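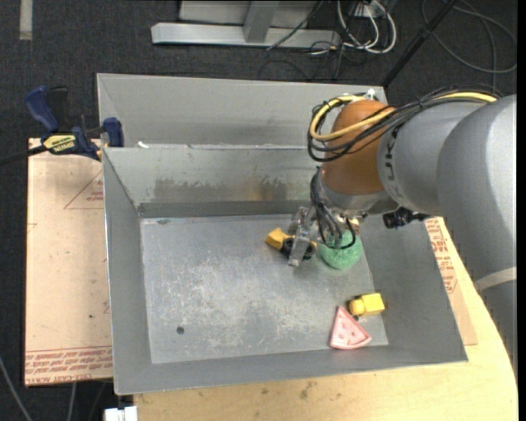

Robot arm over a gray metal bin.

Okay friends, get a drink and get comfortable, I have finally watched the whole Narkthorpe reunion special and I have a lot of feelings. Thread! Spoilers all the way down, so mute me now if you're saving it.

For anyone new here: Narkthorpe is the one where famous families spend a summer sharing a big drafty house by a lake and have to run the little hotel next door. It's on Waweru, all 106 episodes, and yes I have seen every single one, a few of them more than once when I had the flu.

I came to it late, I should say. My sister had been begging me for ages and I kept telling her I didn't need another show about rich people and their kitchens. Then I watched one episode while folding towels and the towels sat there until the next morning.

So, the reunion. They put everybody on those long cream sofas again, which I love, because you can tell so much from who sits where. The soap star and her ex-husband were at opposite ends at the start and after the first break they were next to each other, sharing a blanket. No explanation from the host at all!!

I backed it up to check. Before the break, two people and a plant between them. After the break, blanket. I would watch a whole hour of just what went on in that break.

And their little girl is six now! I remember when she was a bump under a yellow raincoat in season 2, and there she was running on at the end in sparkly sneakers to hand out cupcakes. I teared up and I'm not embarrassed about it.

I do appreciate that they only had her on for a minute or so and then she went off with her grandma. Her parents have always been careful about that. You hardly ever see her face in their posts, it's always the back of her head or a drawing she did, and the fans in the group I'm in are mostly very respectful of it.

Now the wedding. If you don't follow the gossip side of this, the singer from Pledorness and the retired figure skater got married in the spring and told pretty much nobody until the Reson interview came out. Ten minutes after it went up my phone was buzzing so hard it walked off the counter.

They talked about it properly for the first time on the reunion and it was so sweet. Small ceremony in her mother's backyard, no phones, a buffet with three kinds of potato salad because the two families couldn't agree on one. He sang, of course he did, but he said he did a cover because singing your own song at your own wedding felt like bringing your own book to book club.

(I do kind of wish he'd done the ballad off the second Pledorness album. You know the one. My husband and I danced to it in our first apartment with the oven door open because the heat was out, so I may be biased!)

The guest list was 40 people in the interview and then on the reunion she said it grew a bit once the cousins heard. I believe her. I have cousins.

The dress! She showed one picture. Long sleeves, plain, buttons all the way down the back, and she got it secondhand for 200 dollars. I have spent more than that on a dress for somebody else's wedding and then spilled gravy on it.

Somebody in the group had already found three similar ones by breakfast and posted links. If anybody wants them I'll pass them along, just message me, I don't want to fill up the thread with shopping.

Okay, the part people are arguing about. The chef and the talk show guy. I know, I know. I went back and forth on whether to even bring it up because the last time I posted about the chef I got 200 replies and some of them were a little spicy.

My feeling is that he owed her an apology for the thing with the menu, and he gave her one, and it sounded like he meant it. She didn't hug him. She said thank you and took a sip of water. I thought that was very grown-up of both of them, and I don't think it needed the sad piano underneath.

I also don't think it's fair to go digging through her old posts to figure out who she unfollowed and when. People unfollow people! I unfollowed my own dentist once by accident and had to sit in the chair and talk about it.

Let me say something nice about the host too, since she always gets picked on. She has the hardest job in that room. She let the quiet bits be quiet this time, and when the comedian's dad started telling the canoe story she didn't cut him off, even though you could see her getting a signal from somebody off to the side.

The canoe story is even better when he tells it, by the way. The show left out that there was a goose.

Things I was hoping for and didn't get – any mention of the dog. I'm told he is fine and living with the skater's brother, and he has his own account where he is mostly asleep, but I would have liked to see him on a sofa. Also I wanted more about the hotel. Did they ever fix the upstairs shower? We spent half a season on that shower.

On whether there's going to be another season: Waweru hasn't said. The soap star said "never say never" and then looked at her ex, and he laughed, and then they both looked at the floor. Read into that what you like. I've read plenty into it.

The Reson folks have a follow-up coming with the skater and her mother together, which I'm looking forward to almost more than a new season. The mother got one line in the whole reunion, something about the potato salad, and she brought the house down with it.

Several of you asked where to start if you've never watched. I'd begin at the very beginning even though the first few are slow, because you want to see them all being polite to each other. If you get stuck, skip to the one with the power outage and the wedding party that shows up a day early.

And please watch the reunion last. My neighbor watched it first and now she keeps asking me who everyone is over the fence, and I'm happy to tell her, but it's taking up most of my evenings.

I'm doing a rewatch of the lake episodes with my sister starting tonight at 8, so come find me in the replies if you want to watch along. We usually pause for snacks after the opening credits, so don't get too far ahead of us.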